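Home | Visits | Workshops | Reading list | Contact

An afternoon upstairs at Cemel
By Ifeanyi Edet, September
4 min read

I'd been asking to get into the Cemel open day for ages, and I finally did! The whole thing happens on a mezzanine with a brick wall down one side, and I got there at 2 with a notebook and far too many questions.

The project is called Jetura. People do small jobs by hand, using grippers they hold themselves, and each try is recorded so a learning system has something to copy. They call one try an episode. The count so far is 3,539 (it was written on the handout), and the first 2,000 were all folding and stacking. I had no idea folding took so many goes.

What surprised me most was how much time goes into the bits between episodes — checking the cables, getting the markers where the cameras can read them, agreeing on where your hands should begin. I'd pictured somebody pressing record and getting on with it. 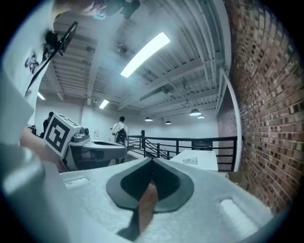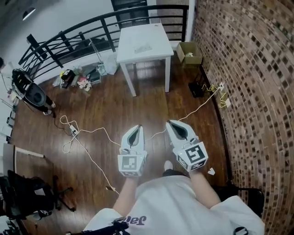

Both sets of grippers I looked at had those chunky black-and-white marker cubes on them, and I kept wanting to pick one up like a puzzle. Ifeoma Igwe told me the hard part is keeping the episodes from all looking alike. If everyone reaches from the same side at the same speed, she said, the model learns that one reach and gets lost when a cup is turned around, so she'd take 30 messy tries from different people over a long run of perfect ones from a single pair of hands. She keeps the fumbles too, as long as the person recovers and finishes the job.

I asked what gets thrown out, then. Mostly episodes where the tracking drops — a sleeve over a marker will do it — and ones where the label doesn't match the task. Labels are done in a tool called Custorell, which I got to try for over half an hour. It's slow going! You scrub back and forth looking for the moment of contact, and I was off by a bit nearly every time.

The next visit is at Aliyu, where they do the training side, and I've already put my name down.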